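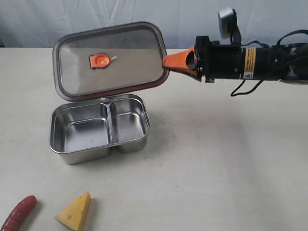 Fig. 1. Divided steel lunch box base, two compartments.

Week 4. Portion claims and how to read them

Reading for this week: Ots, chapter 11, and the short reply by Anghel. Skip the foreword.

Last time we looked at where serving sizes come from. This week is about a claim you will meet in every popular book on eating: that people eat less when the dish is smaller. It may be true. The evidence you will be handed for it is much weaker than the confidence of the people handing it to you.

Start with the Demport lunch study. Ots had 66 office workers, half given a divided container and half given an open one, and he reports that the divided group ate less at midday. Look at what was measured. Lunch was weighed. Dinner was self-reported, by text message, and 16 people stopped replying before the end. Ots drops them and carries on. Anghel asks who those 16 were and gets no answer in print. Until someone supplies one, I would not quote the dinner result at all.

Second problem: the two groups did not get the same food. The open container got a rice dish, the divided one got rice and vegetables kept apart. So is this a finding about containers or about vegetables? Ots says containers. I don't see how he could know.

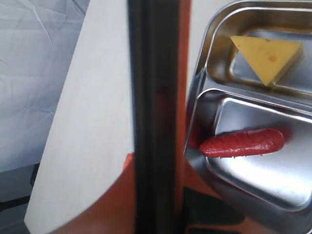
Plate size studies have a longer history and a worse one. The usual story is that a wide rim makes a portion look small, so we add more. Fine as a story, but test it on a shape you can only partly see. A long sweeping arc, like the one on the left of Fig. 2, suggests part of a large disc or rounded board, and most of us fill in the rest without noticing. Ask people how wide the whole thing is and they will give you a number anyway. Haberkorn's diners were judging portions the same way, from a seat, at an angle, and he treats their guesses as if they were measurements of appetite.

A guess about size is one thing. Putting less in your mouth is another. Keep those apart in your essays - I will mark down anyone who slides from one to the other.

For the seminar: read Cozma's critique and bring one objection to it. She is right about the missing controls but I think too kind about the statistics.

Terms to know: self-report, dropout, confound, ceiling effect.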